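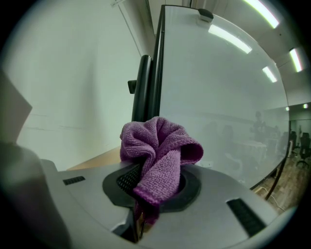
Reviews > Software > Robot Perception

Plitent is a segmentation and labeling package from Daster, sold for people who train grasping policies on wrist-view video. I have used version 2 since September, mostly on cloth handling. Cloth is where most of these tools fall down, and fisheye footage makes it worse. A purple microfiber cloth bunched up against a grey gripper body is about as easy as it gets on color, and Plitent masked it cleanly on the first pass, including the flap that hangs down over the black collar. The glossy whiteboard behind it was harder. The ceiling lights reflect in it as bright bands, and with default settings the tool kept marking those as separate objects. Raising the reflection threshold to 80 fixed most of that.

Setup took me around 5 hours, most of it spent on lens calibration. The wizard assumes a normal lens and you have to find the fisheye option under Advanced. Once the calibration file is saved you can reuse it for every clip from the same lens. The circular black border is detected and ignored without any help.

I ran a batch of 400 clips on a desktop with one graphics card and left it overnight. It finished by morning. Mask tracking holds up well while the cloth is being folded, less well when a finger passes close to the lens and goes blurry. In those stretches the mask jumps to the finger and has to be corrected by hand. The correction brush is fine. Undo is slow.

Export works with the Jamex planner format and plain JSON. I had used Semeniuk before this, and it has better keyboard shortcuts and a nicer timeline, but it has no fisheye support at all, so I was flattening everything first and losing the edges.

The manual is short and out of date in places. Support answered my one email in two days.

Worth buying if your footage is wide-angle and you handle soft objects. If you use a standard lens, Semeniuk is still easier to live with.

Posted October 18, 2023

Related reviews
Jamex planner: first month
Semeniuk labeling tool, updated
Calibration targets for wide lenses

Contact | Copyright | Back to top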